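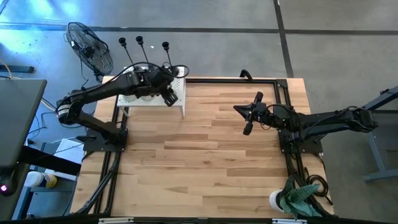

List home | Archive | Next in thread

March 2025, posted by the Grovley bench list
1 min read

Re: oil or wax on butcher block

> We have a maple top from Hopkin and want a finish
> before May. Does oil darken the brown streaks?

Yes, a little. The pale strips go slightly yellow and the streaks get deeper. I used 2 coats of mineral oil on ours and wiped off the extra after each one. Wipe along the strips. If you have a white rack with thin legs, put felt under the feet or it will leave marks while the oil is fresh.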